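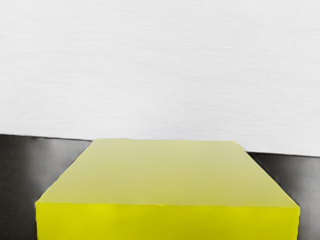
Yellow block on a dark grey tabletop.

I caught Trygve Hellström by phone on December 31, 2024, when most people were already at the lake. He's fighting the Kandon quarry expansion in court, and he does not do short answers!

"They mailed 700 notices in February and gave us seven days to reply," he told me. "Seven! I was still finding my glasses." 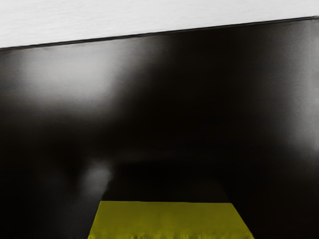 Zwahlen sees it differently, and told me the regulator had extended the deadline twice for anyone who asked.

Trygve laughed at that (a big laugh, I had to move the phone). "Asked who? The number on the letter rang out."

The judicial review turns on whether Preltix, the company behind the quarry, had to study the creek
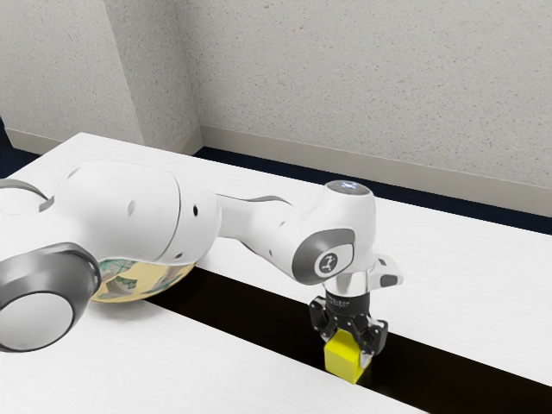 as well as the pit itself, and he reckons the approval skipped 400 hectares downstream. His neighbours have chipped in $3,195 for the filing so far.

"We'll be heard," he said, "even if I have to drive to court myself."

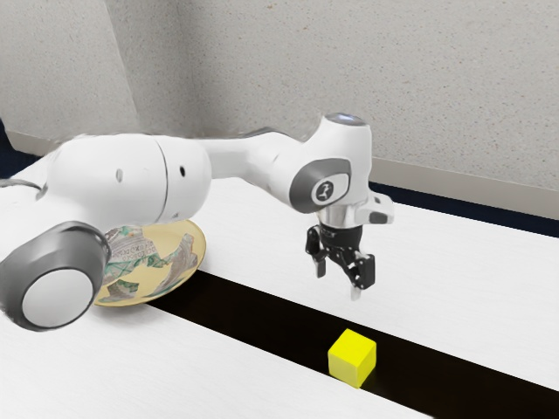
White robotic arm over a white tabletop.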